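Thermostat in guest bedroom drops off Wi-Fi overnight, schedule does not run
Status: Resolved
Opened by: Sofia Raptis
Assigned to: Rhys Partington, Brekell support

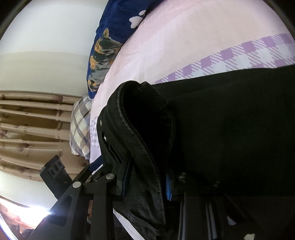 Customer reports that the bedroom thermostat goes offline in the app between midnight and 6:00 a.m. Manual control at the wall unit keeps working. The 5:30 a.m. warm-up does not start on the mornings when the unit is offline. The hallway thermostat, same model, same firmware, has no dropouts.

Environment
Two thermostats, one boiler controller in the utility closet
Router: supplied by the internet provider, combined 2.4/5 GHz network name
House in Ikville, one floor, brick interior walls
Firmware on both thermostats: current release

Rhys Partington
Please send the diagnostic log from both units. Hold the menu button for 3 seconds, choose Service, then Export. The log holds 2,000 entries and overwrites the oldest, so export in the morning before the unit has been back online for long.

Sofia Raptis
Both attached. I have already restarted the router twice and removed and re-added the bedroom unit once. No change. The bedroom one was offline from 12:14 until I pressed a button on it at 6:40.

Rhys Partington
Thank you. The hallway log is clean. The bedroom log shows 43 failed reconnect attempts after 12:14, all with the same reason code (authentication timeout). Signal strength before the drop is acceptable, so I don't think distance is the cause. After the last failed attempt the radio goes to sleep and waits for a key press, as designed.

Two questions. Does the router have a scheduled channel scan? And is there a second access point or extender in the house?

Sofia Raptis
There is a Skorwood extender in the kitchen. I forgot about it. It was put in for the TV. The router page has "Optimize channel nightly" switched on, time set to 12:10. I can't tell whether the provider set that or I did.

Rhys Partington
That matches the log. The router changes channel at 12:10, the extender follows a few minutes later, and the bedroom unit tries to join through the extender while it is still restarting. The hallway unit talks to the router directly.

Please do the following, in this order:
1. Turn off nightly channel optimization.
2. Set the 2.4 GHz channel by hand to 1, 6 or 11.
3. Give the extender its own network name.
4. On the bedroom thermostat, forget the network and join the router's name only.
5. Leave it for two nights and export the log again.

Sofia Raptis
Steps 1 to 4 done. Channel 6. Step 4 failed the first time with "Wrong password", then worked with the same password.

Rhys Partington
The password error is a known display fault when the network list is stale. It can be ignored.

Sofia Raptis
New log attached, covering Friday night and Saturday night. Online throughout, and the 5:30 warm-up ran both mornings. The extender is still on for the TV.

Rhys Partington
Confirmed, no reconnect attempts in either night. I have passed the sleep-after-failure behavior to the firmware team as a separate request: the unit should retry on a timer and should run its stored schedule while offline. No release date for that yet.

Closing as resolved, configuration. Reply to this ticket to reopen it.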